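Last updated: 9/29/26

This site uses cookies to remember your settings. Accept or manage preferences.

Speaker notes: Can it do the dishes yet?

Open with the chore list. Ask who would pay 900 dollars never to fold a fitted sheet again. Wait for hands. Put mine up.

Short answer is no. The long answer takes 2 slides and whatever is left of my voice.

Blocks first. Everybody in this field starts with blocks, same as toddlers, and the toddlers are ahead.
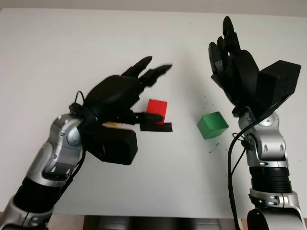 Two arms, two cubes, one finger at the red one.

Pause. Let them feel superior.

Then the Bolmont shop floor. The Dranano cell there sorts up to 145 parts an hour, provided the parts arrive facing the same way. A sock has never arrived facing the same way in its life. (Skip the sock line if running late.)

Kitchen numbers: Lis tried 106 mugs on the Drullik rig last December. Don't read out the breakage. If asked, say "we own fewer mugs."
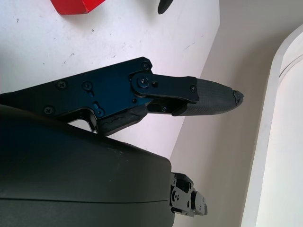

Fingers take the beating. People budget for the arm and the software, then forget that whatever touches the work wears out, and a kitchen is rougher on it than a parts bin – grit, grease, forks. Ask any shop lead what they reorder most.

Where I'd spend money now: bin sorting, machine loading, anything dull with a fixed spot for everything. Where I'd wait: laundry, dishes, my garage.

Questions. Someone will ask about ironing. Water first, then answer.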